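首页 > 收纳与打包 > 周转箱 > Huerta 3402 蓝色周转箱

Huerta 3402 蓝色周转箱（单只 / 4只装）
容量：38升
颜色：天蓝
材质：塑料，一体成型
可搭配：Podex 平板纸箱（40张一捆，另售）
库存：有货

店主碎碎念

先说一句，我们 Nirnora 店里卖的箱子，都是我自己先用过一阵才敢挂上来的。这只蓝箱子是去年11月开始用的，当时打包台边上堆了一堆五花八门的盒子，有鞋盒，有不知道谁家寄来的泡沫箱，还有一只缺了角的收纳筐，每次找小零件都得把手伸进去乱摸。Rokeya 实在看不下去，说你好歹统一一下吧！于是就进了第一批3402，本来只打算自用，结果来取货的客人老问这箱子卖不卖，那就卖呗。

它就是一只敞口的长方形大箱，没有盖子，没有隔板，没有轮子，也没有什么“智能分区”。我喜欢的就是这个敞口，东西往里一放就完事，找的时候低头一看就知道有什么。上沿是一圈厚厚的卷边，手搭上去很舒服，搬满箱的时候不勒手（我之前那种薄边的筐子，搬一下午手指上全是印子）。内壁是光的，稍微有点亮面，灰尘一擦就掉。

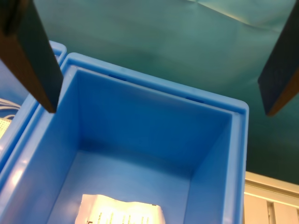
敞口蓝箱，箱底躺着一只白色小袋。

颜色这件事多说两句。有客人问能不能出灰色、黑色，说好看。我理解，放家里灰色确实低调，可是打包台上我真心推荐蓝的。我们发的小袋子、小包装大部分是白的，还有些米色的，落在蓝底上一眼就能看见，赶单的时候特别省心。以前用深灰的筐，有一回漏了一包垫圈在箱角里，客人收到货来问，我翻了半个晚上才翻出来，脸都丢完了。

里面的转角是圆顺的，底和壁接的地方没有那种死角，倒出来擦也方便。箱沿上有两个深蓝色的小长方槽，有人拿来穿扎带，有人完全没管过它，都行。搬的时候请两手托住卷边，别图省事单手拎一边，装满了还是有分量的。

我自己怎么用

一套4只，我是这么分的：一只放刚到货、还没点数的；一只放点完准备装的；一只放填充纸和气泡袋；最后一只放退回来的东西，等有空再慢慢看（这一只总是最满，唉）。Janaka 刚来帮忙的时候老是把第一只和第二只搞混，后来在卷边外侧贴了一条白胶带写字，就没再混过。白胶带贴在蓝色上很醒目，撕下来也没留什么胶，不过我用的是便宜的纸胶带，你要是用那种很黏的布胶带我就不敢打包票了。

家里用的话，我妹妹拿了一只去装孩子的积木，邻居拿去当换季衣服的中转站。也有客人买去装园艺工具，我建议在底下垫一层旧报纸，铁铲头磕来磕去内壁会有划痕。划痕不影响用，就是看着心疼。

不太适合的：装水养鱼别找它，直接放热锅也别，长期搁在大太阳底下晒我也没试过，问我我只能说不知道。想要带盖防尘的，请看我们店里 Flolberg 那个系列，价格高一点，但盖子扣得很严实。

说到打包，顺便讲讲纸箱

买周转箱的客人里，好多是自己在家开小店的，所以后来我把 Podex 的平板纸箱也一起上了。到手是平的，瓦楞纸本色，上缘带缺口和翻盖的轮廓，折线是压好的，顺着折就行。第一次折的朋友别慌，先整张摊平在桌上看清楚哪几片是翻盖，再动手。我头一回就是急着立起来，结果把侧片折反了，折痕一旦压反，那个角就老是软塌塌的。 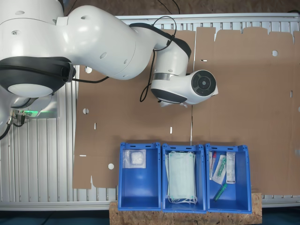
我的习惯是先把当天要用的纸板都摊开，压一遍折线，再一只一只成型。折线压过以后纸板会听话很多，成型的时候边角也正。桌子要够大，这个真的省不了，小桌子上纸板老往下滑，一边扶一边折，折到最后一肚子气。Malsha 的办法是在桌面上铺一块防滑垫，我学来了，确实好用，她还会拿一把塑料刮板沿着折线刮，我嫌麻烦，用手掌根压压也够了。

纸箱成型之后，蓝箱就摆在旁边，准备装的东西从里面直接拿，手几乎不用挪远。我强烈建议把蓝箱放在惯用手那一侧，填充纸放另一侧，这样拿一件、垫一层，节奏很顺！以前我两样都堆在右边，装着装着就埋住了。

没用完的平板纸箱请平着放，上面压点东西，放在干燥的地方。竖着靠墙也不是不行，时间长了会弯，弯了再折就不齐了。我们仓库里有一摞就是被我竖着靠了一整个雨季，后来全剪了当垫板用。

清洁和保养

平时湿布擦一擦就好。沾了胶印，用一点点食用油抹开，再拿洗洁精擦掉。别用钢丝球，亮面会花掉。洗完倒扣着晾，底下垫两根筷子透透气，干得快。

大家常来问的

能不能叠放？空箱可以一只套一只，很省地方。装满之后我不建议直接往上摞，没有盖子，上面那只会压到里面的东西。

有没有味道？新到的会有一点塑料味，我都是拆开在阳台放一晚，第二天就能用了。鼻子特别灵的朋友可以多放两天。

每只颜色一样吗？同一批的基本看不出差别，不同批次可能深浅有一点点不同。要凑成一套的话请一次下单，我会从同一批里给你拿。另外，内壁在灯底下看，上面浅下面深，那是光线的关系，不是色差，有客人为这个来换过货，换回去一看还是一样，我们俩都笑了。

纸箱能单买几张吗？线上只按捆发，40张。到店自取的话可以零买，跟 Rezaul 说一声，他会帮你从拆开的那捆里数。

买家留言

Sewwandi Rathnayake：买了4只，两只放工作间，两只被我妈拿去厨房装土豆和洋葱了，要不回来。箱沿很厚实，搬起来放心。希望能出个小一号的。

店主回复：小一号的我问过厂家，还在等消息！有了会第一时间挂上来，你先跟妈妈商量商量，说不定还能要回一只。

发货说明

单只用牛皮纸包好再套纸箱，4只装是套叠在一起发，中间隔了纸，拆的时候请慢慢拔，别用刀从侧面划进去，很容易划到箱壁。收到后如果卷边有裂口，拍张照片发给我，当天下午五点前发来的，我当天就给你安排补寄。纸箱和周转箱一起下单会分成两个包裹，有时候不是同一天到，少了一个先别急，看看物流单号。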